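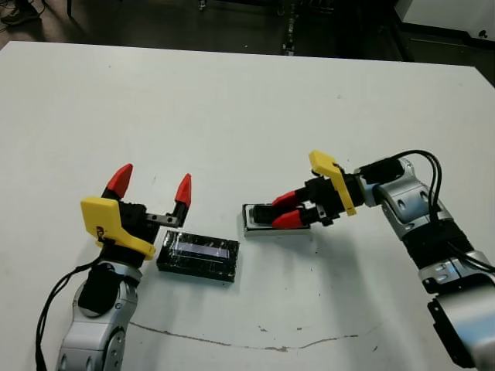 3. Choosing a place for the Kisden label printer

The box promises that the Kisden will print cleanly "anywhere in the home or office." Treat that claim with care. The paper sensor is fussy about what it sits on, and a bare white tabletop with a black case on it is a fair test: a dark case on a pale surface shows every bit of paper dust, so you will know early if the cutter is shedding.

3.1 Set the printer down with the paper slot facing you.

3.2 Plug the cord into the wall, then into the printer. The quick-start card has this the other way round. Ignore it.

3.3 Open the cover and drop in a roll, printed side up.

3.4 Hold the feed button until 2 blank labels come out. If you get 3, the roll is crooked.

Note: The so-called auto-align feature did little in our trials. Živko Ivanov ran 2,176 labels with it on and 2,014 with it off, and could not tell the two piles apart. Leave it off – it slows the first print.

Caution: Do not pull a stuck label backward through the slot. The cutter is sharp and the guard over it is shorter than it looks.

3.5 Print a test label. Faint text on one side usually means the cover is not fully shut, whatever the green light says.

For Comeno rolls, set the width by hand as shown in section 4.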